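Home Stays Packing House Tips Kitchen Contact

Setting up house in a vacation rental

We have rented the same kind of place for years: a house with its own kitchen, a washing machine if we're lucky, and a folder of instructions on the counter. These are the habits that have stuck. Most come from our own trips, and a few were passed on by Roswitha Frei, who cleaned rental houses in Grandport for a long time and has seen what guests do to them.

Before you unpack

Walk through every room with the lights on. Run each tap, flush each toilet and open the fridge. If something is broken, send the owner a message right then. A leak reported an hour after check-in is the owner's problem, and one reported on the last morning may be yours.

Find the breaker box and the main water valve. At the Karkness house we lost power on the first evening, with the oven and the kettle both on, and spent half an hour looking behind coats with a phone light. The box was in the pantry.

Turn the fridge up a notch if it has been standing empty. It takes a while to cool down once you fill it, so put the milk and meat in first and leave the drinks for later.

The kitchen

Wash the sponge or throw it out. We bring our own, cut in half, in a sandwich bag.

Rental knives are nearly always dull. The unglazed ring on the bottom of a coffee mug will bring back enough of an edge for tomatoes. Draw the blade across it at a low angle, a few strokes on each side, then wipe it clean.

Don't trust the oven dial until you have baked something cheap. Toast a tray of bread and see where it browns first.

Things worth carrying from home:
– a vegetable peeler
– a small jar of salt and one of cooking oil, lids taped
– clothespins, which close chip bags and hang swimsuits
– dish towels you don't mind losing
– a roll of masking tape and a pen

The tape is for labels. With more than one family in the house, write names on glasses and dates on leftovers. Leftovers get 3 days in the fridge, then they go.

Laundry and wet things

Pick one place for wet towels on the first day and stick to it. A rail in the shade with some wind works better than a sunny wall with none. Shake each towel out hard before hanging it, and leave space between them.

If the machine smells, run it once empty on hot with a cup of white vinegar. Use less detergent than you do at home. Small machines don't rinse well, and the towels come out stiff.

Sand should come off outside. Put a dishpan of water by the door for feet and an old towel next to it. Let sandy clothes dry all the way and then beat them – brushing them wet only pushes it in.

Books and magazines

Paper suffers in a house near water. Keep magazines off the windowsill and away from the bathroom. If the pages have gone wavy, let them dry in a room with a fan, then lay the magazine flat under a cutting board with something heavy on top and leave it overnight.

For a folded cover corner, bend it back the other way gently, put a sheet of plain paper over it and press it under the same weight. The line won't vanish but the corner will lie down. Glossy covers wipe clean with a barely damp cloth.

Stand thin magazines between hardbacks or lay them in a pile. Left leaning on a half-empty shelf, they curl. 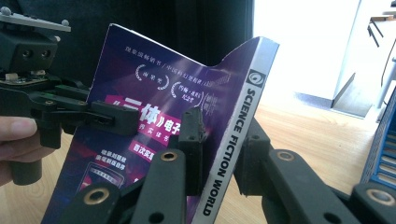
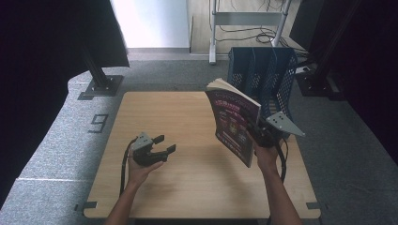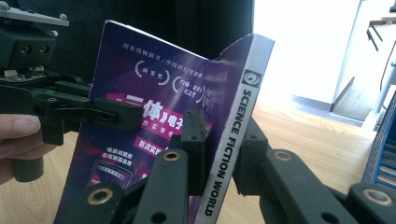 Ants, mosquitoes and smells

Wipe the counter with vinegar and water each night, take out the trash before bed and keep sugar in a jar with a lid. When ants show up anyway, follow the line back to where it comes in and put a strip of masking tape over the gap.

Aim a fan at the table during dinner. Mosquitoes are weak fliers and a steady breeze keeps most of them off your ankles.

For a stale closet, leave an open dish of baking soda in it overnight with the door shut, then air it the next morning.

The last morning

Start the night before. Empty the fridge down to breakfast, run the dishwasher and strip any bed that won't be slept in. Bình Ung, who travels with us most summers, sets an alarm for 30 minutes before we need to leave and goes through the drawers and the sockets for chargers. He has found one almost every time.

Take photos of the rooms as you leave them. Our deposit at Grandport was $75 and came back in full, but the one before that was held over a stain we had never seen.

Leave the house folder where you found it, and write down anything the next people should know about the hot water.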